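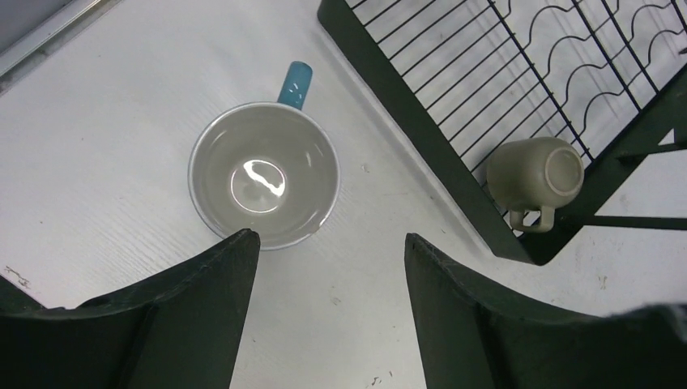
4.2 Placement of drinking vessels

Plates are the easy part of a wire rack, as the dividers fix both their spacing and their lean. Mugs have no such slot and are put wherever the wires will hold them. In the Lunwood kitchens we coded each mug by where it rested and which way its mouth faced. Fig. 3 gives two of the codes. The mug standing on the table, its mouth upward and its handle towards the back, is coded T-up; the beige-olive mug tipped on its side at the lower front corner of the rack, mouth down, is coded R-side. A third code, R-down, covers mugs fully inverted on the base wires.

Fig. 3. Mug positions T-up and R-side, with a dark green rack with wavy dividers.

Of 647 placements logged in February, 309 were R-down. The remainder were divided between R-side and T-up, with R-side more frequent in households that washed up once a day. Corner positions were used mostly when the plate rows were full, although one household (Mulligan) placed mugs at the corner first and plates afterwards.

Handle direction was recorded separately. A handle that passes below the level of the wires can stop a mug from rolling, but it also makes the mug harder to lift out with one hand. Participants reported this for roughly a third of R-side placements. Mouth-up vessels were left out of the drainage measurements in Section 4.3, as any water inside them cannot run off. The coding scheme was adapted from Hanrahan's earlier work on shared kitchens, with his cutlery codes removed.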